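Sharehouse kitchen FAQ

I get the same emails every time I post about living with housemates, so I've finally put my answers in one spot. I've lived in four sharehouses and currently run the kitchen at Clarklow with Brynhildur and two others. 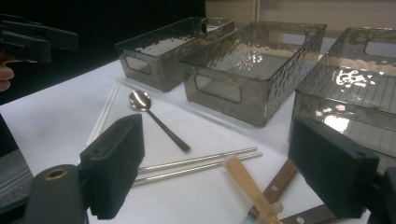 Do you split groceries evenly?
Only the basics - oil, rice, flour, tea, dish soap. Everyone chips in at the start of the month and whatever's left rolls over. Meat and snacks are your own business!

What if someone's vegetarian?
Brynhildur is, and she gets her own frypan. We've never had a blue about it.

How do you stop the drawers turning into a mess?
Tubs! One kind of thing per tub, and anything without a home goes to the op shop in June.

Who does the dishes?
Whoever didn't cook. If you cooked for yourself, you wash up for yourself, before bed please.

Can I label my food?
Yep, masking tape and a texta. Unlabelled leftovers are fair game after 3 days.

My housemate keeps using my good knife. Help?
Have a chat over a cuppa first. If that doesn't work, keep it in your room (I did this for a whole year, no regrets).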